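Filed under: Farm & Weather, Soil

2018-08-20

I spent most of last week going through the rain gauge notebooks for the farm outside Cumbridge. My father started them and I have kept them up, with a few gaps. I wanted to know if the spring planting window had really gotten shorter or if I was only remembering the bad years.

The answer is mixed. Total rain for the year hasn't moved much. What has changed is how it arrives. We used to get a lot of half-inch days. Now we get long dry stretches and then two inches in an afternoon, and the lower field by Flondden Creek can't take it that fast. This spring I had 14 days in the whole planting season when that field would hold up a tractor.

Yara Semaan farms on the other side of the creek and has been planting rye as a cover crop for several years. Her ground drains better than mine does after a storm. Some of that is slope, and she will tell you so herself. But I walked both sides of the creek the morning after the big June rain, and her rows had very little washing. Mine had a gully I could stand in.

So I am going to try rye on the lower field, 73 acres of it. The upper ground stays as it is for now. I don't have the money or the hours to do all of it at once.

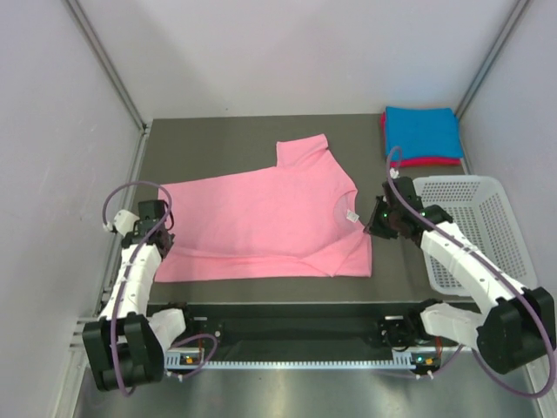
Pink T-shirt, sleeve side up.

The seed is coming from the co-op in Lambert. I priced it against a mix with clover and hairy vetch, and the mix cost too much for a first try. Plain rye is also easier to kill in spring. Missing that date is what worries me most. If it stays wet and I can't get in to terminate it, the rye will be chest high and I'll be planting beans into a mat.

I have 94-day corn on that field this year, an early hybrid I picked so it would come off in time. The plan is to drill the rye right behind the combine and have it up and green before November. Yara has offered me the use of her drill if mine gives trouble, and it usually does.

I'm also putting in 2 more rain gauges, one at each end of the lower field. The old one is up by the house, and I suspect it misses some of what falls down along the creek. A neighbor recommended the Utum soil probe for checking moisture at depth. I may buy one next year. For now I have a spade.

A few people asked about tile drainage after my last post. I got a quote and it was more than I paid for my truck. It would also send the water to the creek faster, and the creek is already over the road every time we get a big storm.

I'll write down the seeding date and the rate when it's done, and put up the numbers from the new gauges once I have a full month of them.

Print this post | E-mail this post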